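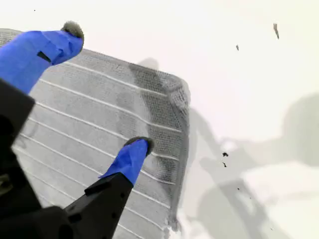 **Clorkel Releases Tikby 2, a Contact Planner for Two-Finger Grippers on Soft Goods**

*Update covers cloths, pads and mats on flat surfaces; existing users can upgrade in place*

August 20, 2023 - Clorkel today released Tikby 2, the second major version of its planning and control software for robot arms fitted with two-finger grippers. The release adds a contact planner for thin, flexible items lying on a hard surface, along with a rewritten perception module and a new log viewer.

Earlier versions of Tikby treated every item as a rigid shape. The planner picked a grasp from a single depth reading and closed the fingers at a fixed height. On a folded cloth or a ribbed mat, a small height error with that method can leave the fingers above the material or drive them into the table.

Tikby 2 plans the approach and the contact as separate steps. The approach ends at a set clearance over the surface. From there the controller lowers the arm at limited speed and watches the joint torques for a change. When the change passes a threshold, the height is stored and the closing motion is planned from the stored value. The threshold is set per gripper and can be edited in the configuration file.

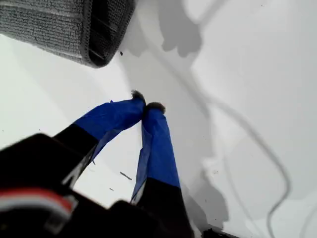

By Jacobus Baloyi, Clorkel

The perception module now masks shadows before it looks for edges. On a bright work surface the arm's own shadow often has a sharper outline than the item, and version 1 could return that outline as a grasp candidate. The new module projects the arm model onto the surface using the known lamp position, marks the area where a shadow is expected, and lowers the score of any edge inside it. Cables are not part of the arm model. Users can add them as a padded region, though the region does not bend with the cable.

Small specks on the surface are filtered by area. The default limit suits most cloth work and should be reduced where small parts are handled on the same table.

Fingertip geometry is also open to the user. Teams that wrap their fingers or fit padded tips can enter the added length and width in the tool file, and the planner will use the corrected shape for both collision checks and closing distance. Soft tips need a second value for compression under load. A short calibration routine measures it with 4 presses against a bare part of the table.

The log viewer, named Elus, plays back joint data, camera images and planner decisions on one timeline. It runs on the desktop without a connection to the robot. Logs recorded with version 1 can be opened but show no planner decisions - the older format did not store them.

The contact planner was developed with Shabalala, an integrator of cleaning and laundry equipment, which has been running test builds since April. The release closes 78 issues filed during that period. Known limits are listed in the release notes and include stacked cloths, which the planner still treats as a single layer.

Tikby 2 is available now to all license holders. Configuration files from version 1 are converted on first start, and a copy of the original is kept in the same folder.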